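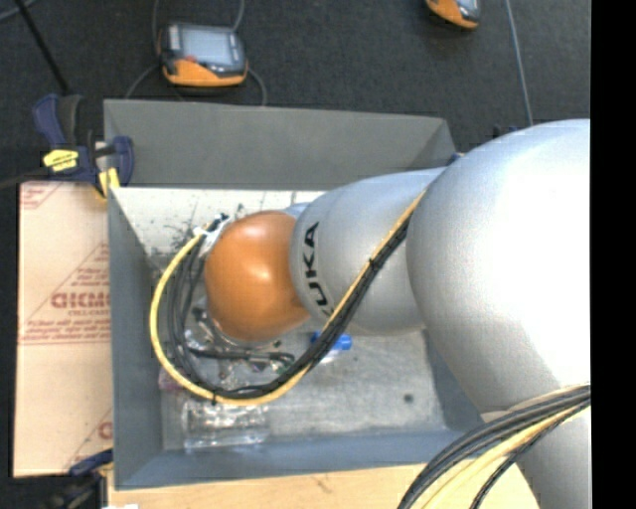 KUKA arm with its cable bundle, over a gray bin.

Sport and Coaching Studies, Unit 4
Handout: Pacing and rest in middle-distance rowing
Revised 14/06/2018

Read this before the practical at Stindside. Bring it with you, along with your own stroke log from the last block.

1. Terms used in this unit

Rate: strokes per minute. It is shown on the monitor and is the number the crew hears called.
Split: the time it would take to row 500 meters at the current speed. A lower split is faster.
Drive: the part of the stroke from catch to finish, when the blade is in the water.
Recovery: the part from finish back to catch. Beginners rush it. A rushed recovery raises the rate without lowering the split.
Ratio: time on the recovery compared with time on the drive.

Students mix up rate and split every year. A crew can go up four strokes a minute and get slower. When you write up a piece, always give both.

2. Why even pacing is taught first

A hard start feels easy for the first few strokes. The cost comes later, when the legs are heavy and the technique shortens. Novices who go out too fast usually lose length at the catch first, then posture, then timing with the rest of the boat.

Boats also meet more resistance as they speed up, and the extra effort needed grows faster than the speed does. Time gained by rowing above target pace is paid for at a poor rate. Racing crews do start fast, for tactical reasons, but they settle soon afterward. We will not practice race starts until the second half of the unit.

3. The session

Warm-up: 10 minutes light, with pauses at the finish every fifth stroke.
Main set: 3 pieces of 600 meters at a steady split.
Rest: paddle lightly between pieces until the cox calls you up. Do not stop completely unless there is traffic.
Last piece: the final 200 meters may go up by two strokes a minute, if the split holds.
Cool-down: light paddling back to the landing stage.

Your target split is the one from your test on the machine, plus the allowance on the board in the boathouse. Wind at Stindside can change the water split a great deal between one direction and the other. Compare pieces rowed the same way down the course.

4. Rest between pieces

Rest is part of the set. If it is cut short, the third piece becomes a different kind of training and the numbers cannot be compared. Write down the rest you took, even if it was wrong.

Heart rate is a rough guide only. It lags behind effort, and it drifts upward in warm weather.

5. Write-up

One page. Include a table of rate and split for each piece, and a paragraph on where the split changed and what the crew was doing at the time. Wróbel crews use the green sheets and Melero crews the white ones. Sheets go in the tray outside Room 69.

6. Reading

Course pack, sections on pacing and on interval work. The Sirkodari regatta results from December are at the back of the pack. Look at the quarter-distance times for the novice eights and mark which crews rowed the second half slower than the first.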